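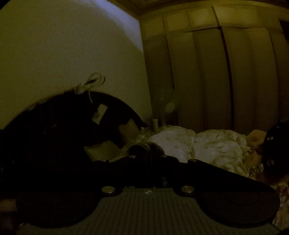

*Coltine comforter on the bed, cream with leafy print.*

# Coltine Printed Comforter

The Coltine is a midweight comforter with a cotton shell and a polyester fill. It is sold by Skarker for use on guest beds, in rentals, and in furnished rooms where bedding gets washed often and has to go back on the bed the same day. The print is a small leaf pattern in muted green and brown on a pale cream ground.

Item number: 351
Last updated: 28 June 2023

## What you get

- One comforter, twin, full/queen, or king
- Two pillow shams (one with the twin)
- A drawstring storage bag

A sheet set is not included. The matching sheets are listed separately under Azimi.

## Construction

The shell is a plain weave, the same cloth on both faces, with the print on the top side only. The underside is solid cream. Fill is held by box stitching across the whole comforter, with a double row at the edge. There are corner loops on the underside for anyone who wants to use a duvet cover over it. The loops are sewn into the edge seam and will hold a cover with ties or snaps.

Out of the bag the comforter looks flatter than it should and the creases are sharp. Shake it from two corners and leave it spread on the bed overnight. If creases stay in the shell, put it in the dryer on low with a damp washcloth. Do not iron the stitched lines.

## Color

The ground is a warm cream. It reads yellower under a bedside lamp and closer to white near a window. Customers matching it to bright white sheets have sent it back, so please order a swatch first if that is the plan. Swatches are free and go out by regular mail.

The print was changed in March. The current one has a finer leaf and less brown. If you are adding to bedding bought before then, put "old print" in the order notes and we will check what is left on the shelf.

## Washing

Machine wash cold on gentle. The twin and full/queen fit most home washers. The king needs a large front loader, and we suggest a laundromat if yours has a center post. Use half the soap you would for a normal load. Too much soap stays in the fill and makes it clump.

Tumble dry low. Stop the dryer every so often, pull the comforter out, and turn it so a different side is facing out. It has to be dry all the way through before it is folded or bagged.

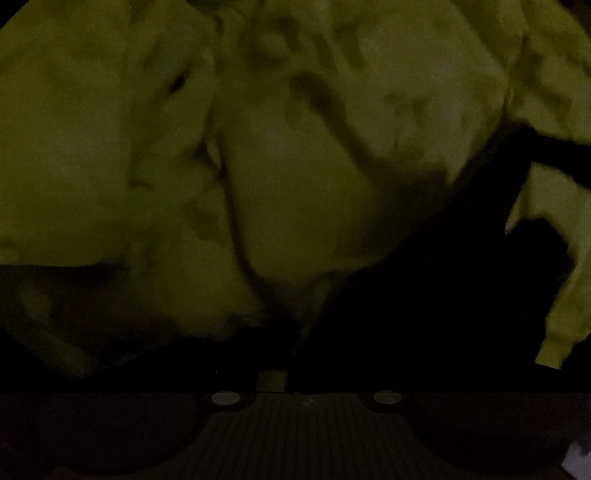
## Storage

The storage bag is breathable and closes with a cord. Fold the comforter in thirds the long way, then roll it from the foot end. It goes in easier as a roll than as a square. Vacuum bags are fine for moving but should not be used for longer than 6 weeks, as the fill is slow to come back.

Keep it off bare concrete and out of sheds. A closet shelf is the best place.

## Parts and related items

- Spare storage bag, all sizes
- Extra sham, sold singly, current print only
- Fumik mattress pad, quilted, deep pocket
- Azimi sheet set, cream or moss

## Returns

Unwashed comforters can be returned within 60 days with the shams and bag. Washed ones can be exchanged only for a fault in the stitching or fill. Send a note with the item number and the size, and tell us where on the comforter the fault is. A safety pin next to the spot helps.

Questions on bulk orders for rentals and dorms go to Farzad Bahrami in the Skarker bedding office. The minimum for bulk pricing is 6 comforters, and sizes can be mixed.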